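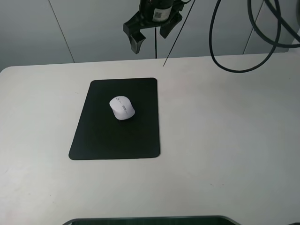 White mouse on the black pad, left of center on the white table.

Feb 6, 2021

Desk surface and pad check, continued from the November entries.

Purpose: settle which pad goes on the white tables before we order the rest. The complaint was pointer jitter when the mouse runs straight on the tabletop. The top is matte, very smooth and very bright, and the optical mice do not like it. Two people reported it separately, at different tables, so I am treating it as a surface problem until shown otherwise.

Pads on hand:
Truteck, black, hard-backed cloth
Altetti, black, plain rubber base
Gkikas, gray, thin plastic sheet

All three are close to the same size. The gray one curled at one corner after a night under the window and would not lie flat again, so it is out. I kept it in the drawer for cutting up as shim stock.

Method, same as last time. Pad square to the table, long side running away from the user. Mouse started on the upper half of the pad, pulled straight down along a steel rule for 195 mm, pushed back, counts logged both ways. 19 passes per surface. Pointer acceleration off in the system settings. Check this every time, the update in November turned it back on and cost me a full set.

Results:
Bare table: 3 dropouts, plus visible wander on the return stroke. Worst in direct light.
Truteck: no dropouts. Counts repeat well. Cloth drags slightly for the first few passes, then settles.
Altetti: no dropouts. Slightly more spread than the Truteck, not enough to matter for desk work.
Gkikas: not run, see above.

Slip test on the base. Hooked the spring scale to the near edge and pulled level until the pad moved. Altetti let go at 236 g on the table as found. Wiped the table with a damp cloth, dried it, pulled again, and it held past the end of the scale. So most of the sliding people complain about is dust on the table. The Truteck moved more easily in both cases. Its backing is harder and has less grip on a smooth top.

Position. A pad left of center leaves the right side of the table open for paperwork and the sample trays, and the left-handed users prefer it there. Right-handed users end up reaching across. I don't want to mark the tables. Leave the pads loose and let people move them.

Glare. Matte black still picks up a gray sheen toward the upper left with the lights on. No effect on tracking that I could find. Ran a few extra passes through that area with the Altetti and the counts did not change.

Cleaning. Isopropyl on the white shell of the mouse is fine, but keep it off the printed label on the back. The print lifts. Skates on the underside had a ring of gray lint packed around them — scraped off with a wood stick before the runs. Should have done that before the November set too. Those bare-table numbers are probably worse than they needed to be, and I would not quote them.

Decision for now: Altetti on all white tables. Grip matters more here than the small difference in spread. The Truteck goes to the bench with the textured top, where it stays put.

To do:
Ask Hasham for a price on the Altetti by the carton.
Repeat the slip test after two weeks of normal use without wiping.
Replace the spring scale, it tops out too low for a clean table.
Find out what the table coating is. The delivery sheet only says white.
Move the November log sheets into this binder.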